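Skancombe Household Automation Working Group
Minutes of the meeting held on 11 Oct 2023

Present: Gudrun Dreßler (chair), Timo Eichhorn, Venla Nieminen, Vasilică Lazăr (minutes)
Apologies: Hartmut Hamann

1. The minutes of the July meeting were agreed.

2. Table tidying. Mr Eichhorn presented the simulated trials.
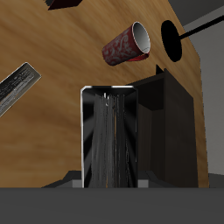
Can a machine be left to tidy a table without supervision?
At present a person should stay within reach of the stop control.

Ms Nieminen reported 309 completed runs out of 700. Most failures came at the grasp - thin items were the hardest.

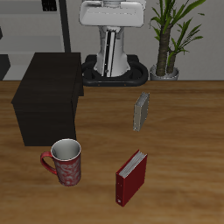 Item 2: simulated table with mug, books and dark box, robot behind.

3. Choice of chores. The group discussed whether shelving books should come before clearing mugs. The chair preferred books, as shop staff at Trovton had asked for help with returns.

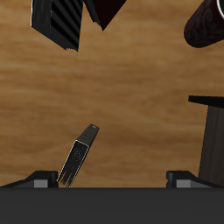 Mr Lazăr asked that failed runs be logged by cause in future. Agreed.

4. Next steps. Ms Nieminen to repeat 100 runs with slower arm movement.

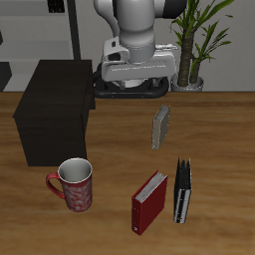

Mr Eichhorn to obtain a price from Plekedetti for a trial on real furniture - the chair to approve any spending beforehand.

5. There was no other business.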